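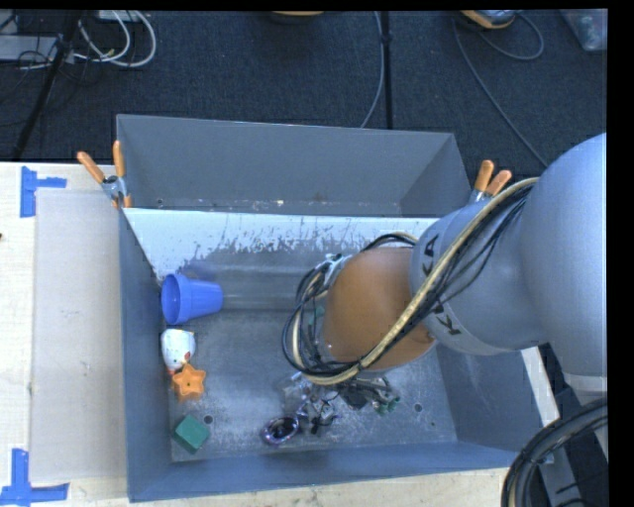
Roboterarm über einer grauen Metallkiste mit losen Gegenständen. Bild: Muvska

Muvska zeigt Robotern das Greifen per Fernsteuerung

Bonilitz, 21.06.2021. Die Firma Muvska hat heute das Projekt Skullesel vorgestellt. Ziel des Projektes ist es, einem Roboter das Greifen durch Vormachen beizubringen. Eine Person bedient den Arm mit einem Handgerät und führt den Greifer zu einem Gegenstand. Das System speichert dabei die Bewegung des Armes und die Bilder der Kamera.

Seit Mai wurden auf diese Weise etwa 1.000 Vorführungen aufgenommen. Für die Aufgaben benutzt das Team einfache Dinge, zum Beispiel einen blauen Plastikbecher, einen orangen Becher in Sternform und einen grünen Block. Sie liegen in einer Metallkiste, hinter der eine zweite Kiste steht. Schwierig sind besonders die Gegenstände nahe an der Wand, denn der Greifer hat dort wenig Platz. Die bedienende Person muss in diesem Fall langsamer arbeiten.

Partner des Projektes ist die Firma Ogilvie, von der das Handgerät stammt. In der nächsten Phase sollen 200 Vorführungen mit weichen Verpackungen dazukommen.

Interessierte Betriebe können sich für einen Besuch im Labor in Bonilitz anmelden. Die Anmeldung erfolgt über die Pressestelle von Muvska.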